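Home | Reviews | Workshop | Garden | About | Contact

Reviews › Tools for decorating

29 March 2022
By the editor of this site

Zandico wallpaper steamer, after one winter of use

I bought the Zandico steamer in November, when we finally decided to take down the old paper in our flat in Kostonard. The shop had two models, and I took the smaller one for 896 crowns. The bigger one was 1209 and has a longer hose, but the seller told me that the plate is the same, so I saved the difference and spent it on scrapers.

The tank is filled from the top and the cap has a good thread. From cold water it needs 9 minutes until the steam comes. The manual promises less, but I do not mind, I use this time to cover the floor and to move the chairs. One full tank was enough for the long wall in the hall, which had one layer of paper on old plaster.

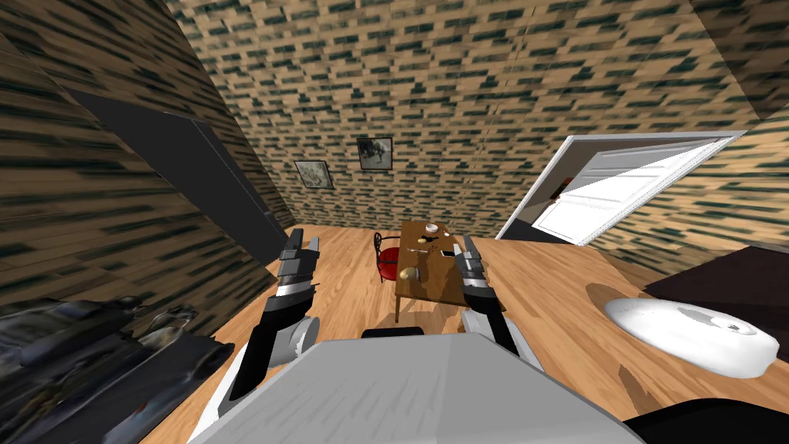
The steam plate is the best part of this tool. It is flat, light, and it gives steam over the whole surface, so the paper comes off in wide pieces. You hold it in one place, count slowly to twenty, and move it to the next place while you scrape the first. On a room with the same paper on the walls and also on the ceiling, I would start with the ceiling, and for this the low weight is very welcome. Small framed pictures must of course come down first, and a plank floor should be covered up to the skirting, because the plate drips from its lower edge. I used plastic sheet with old towels on top, and I changed the towels often.

Now the things I like less. The hose is stiff when it is cold and it pulls the tank behind you. Twice it almost fell over. The handle becomes hot after half an hour, so wear gloves, also because hot water can run down to your wrist when you work above your head. There is no light to show that the water is low – you must listen for the sound, which becomes higher when the tank is nearly empty. My old Branotine had a small window for this and I miss it.

With painted paper it was slower. In the bedroom somebody had painted over the paper with a washable paint, and the steam could not go in. I had to scratch the surface first with a spiked roller, and even so I needed 3 evenings for one wall. I think no steamer in this price would do better, but the box says "all papers", and this is too much to promise.

I wrote to the shop about a spare seal for the cap. They answered the next morning and sent it without asking money. The cable is long enough for a normal room. In the kitchen I tried also the Pace from my neighbour, which heats faster but is heavy on the arm.

For one flat I would buy the Zandico again. If you have high ceilings, pay more and take the long hose.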